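Jewelry Materials I – Handout 4
Temporary Stringing and Strand Grading
Instructor: Neelam Bisht

1. Scope
Covers how drilled stone is strung for wholesale, how strand length relates to bead size, and how to check a strand before cutting it. Knotting is in Handout 5.

2. Terms
Temporary strand: beads on cheap thread or fishing line, tied off for shipping. Not wearable.
Nominal length: the length the supplier sells by. In this course, 16 inches unless stated.
Pitch: length along the thread taken up by one bead. For round beads, pitch equals diameter. For ovals drilled lengthwise, pitch is the long side.

3. Estimating bead count
Convert the strand length to millimeters (1 inch = 25.4 mm) and divide by pitch. A 16 inch strand is 406 mm. At 6 mm pitch the result is 67 beads, rounded down. Expect fewer in practice – knots and end slack use up thread. Chips have no fixed pitch and are sold by length or weight only.

4. Checking a strand
Lay it straight in a grooved bead board. Do not stretch it.
Measure first bead to last bead, excluding thread tails.
Gauge five beads: both ends, the middle, and two picked at random.
Roll the strand under one finger. A bead that wobbles is out of round or drilled off center.
Look at each drill hole for chips under 10x magnification.

5. Grades
Letter grades are not standardized between sellers. The Osamitz lot used in lab was sold as A; the Pistix lot was sold as AB. Record the seller's grade and your own in separate columns.

6. Lab lot
The Osamitz lot holds 2,740 beads. Each bench takes 55 for gauging. Return them to the same bag – mixed lots cannot be used again in February.
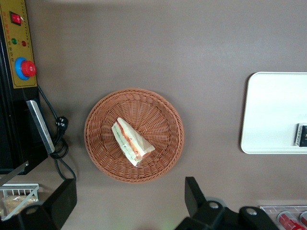

Enter all diameters to 0.1 mm. Sheets go to Neelam Garg before the next lab. Sheets without a lot name will be handed back unmarked.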